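February, some hour after lunch

The handheld gripper has now closed on 1,000 folds of brown stuff, and I have been on the other end of it for most of them. My wrist would like its name on the paper. The idea, which sounded so clean when we wrote it into the Seno proposal, is that a person carries the gripper around and pinches things, the camera on it watches the pinch, and later an arm that has never met a cap or a bag learns from the watching.

Spent the morning on single-layer grasps. Take one layer of the fold, leave its neighbor alone. My fingers would do it without telling me. With two plastic jaws I find myself holding my breath, like a man stealing a page out of a library book. The stitched parts are worst – they want to come along with everything else.

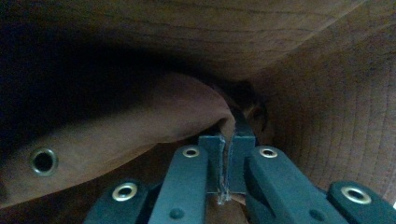 Why not just train in simulation? Simulated cloth still bends too politely at the seams, and the policy we trained on it took two layers wherever there was stitching.

So that's my argument, and I'll have to make it again at the Hosura meeting, where they like simulation because it doesn't need lunch.

The result, such as it is: with 42 held-out trials, the policy trained on the hand-carried data grabbed a double layer 4 times. The Arkeck baseline did far worse and I was ashamed of how cheerful that made me. I reran 2 of the bad ones this afternoon and still can't say what went wrong. Shadow under the fold, maybe. I have written "shadow?" in the margin so often it has stopped looking like a word.

Must relabel the Michalík batch before tomorrow. Also buy tape.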